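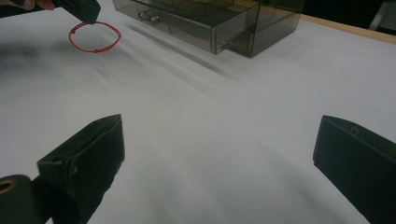 Papers Methods Data Contact

Working papers > Household studies > Seed keeping in Plamunitz

9 min read

4. How people keep their seed

I went into this part of the study expecting to write about germination, and I've ended up writing mostly about envelopes. We'd asked 59 households in Plamunitz to let us see whatever bean, pea and squash seed they were holding over the winter, and to talk us through it at the kitchen table. Halyna Horobets did the first visits in February, with me tagging along and taking notes, and by the second afternoon we had dropped half the questions on our sheet. People wanted to tell us where the seed came from. They got there in the end, but they got there by way of the container – who had given them the tin, what used to be in it, why the peas had been moved out of it.

So I'll start with the containers, as they did.

4.1 Paper, glass and plastic

Paper was by far the favourite. Old post, sugar bags, pages from the calendar folded into a sort of pocket (two women on the same street used exactly the same fold and each said the other had copied it). Paper breathes, and it can be written on, and it costs nothing. Its trouble is mice, and also spouses. We heard about a whole line of climbing beans that went into the stove with the newspapers, and the man telling us was still cross with himself over it, though I don't think he was the one who had lit the stove.

Glass came second. Jars look lovely on a shelf and you can see a weevil before it has eaten everything, but the seed has to be properly dry when it goes in. Several of the older growers bite a bean to find out. I tried this and can't say I learnt anything, apart from how hard a bean can be. Corrado Colombo, who read an early draft of this section, asked whether biting could be turned into a scale. We had a go at one and dropped it.

Plastic boxes with compartments were mostly found with the younger growers, and they change the habit more than I had expected. With a bag or a jar you keep as many kinds as you have bags or jars. With a divided box, the box has a say. One grower had let a yellow pea go altogether when she moved over to a box with 12 spaces, and she told us so quite cheerfully: there wasn't a space for it. Figure 3 gives an idea of the simpler sort.

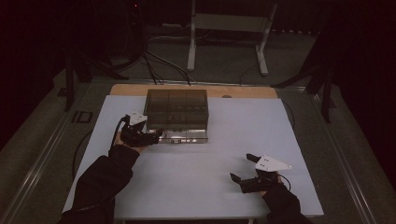

Page last changed: 20 October 2019

Figure 3. Plastic storage box with a smoky tint, a lid, and three compartments side by side.

A box with so few divisions nearly always pushed people into grouping. Beans in one, peas in another, and then "the rest", which could mean anything from squash to poppy heads. I think grouping matters for what survives. Once two white beans are sharing a space they tend to become one white bean, at least in conversation, and a couple of years later they are one in the garden as well. Ubaldo Negri found much the same with lentils, and he has put it better than I can: the name goes first and the plant goes after it.

4.2 Labels

We were strict about labels to begin with and then we had to loosen up. Our sheet had a box to tick for "labelled" or "not labelled", and it was hopeless. Is a jar labelled if it says "Gregor's"? The household knew precisely which bean that was, and which Gregor (ours too, as it happens – Gregor Sutherland had left a handful behind on a visit and forgotten all about it). Is a packet labelled if it says "Homard", when the Homard bean that was bought in it has long since been eaten and the packet now holds runner beans from next door?

In the end we wrote down every word on every container and sorted it out later. Names of people were common, and so were places and years. The name of the variety, which is the thing a seed bank would ask for first, often wasn't written down at all. Some growers could give up to 30 names from memory while the jars in front of them said nothing.

I come back to the question of memory in section 5, along with the Russo family's notebook.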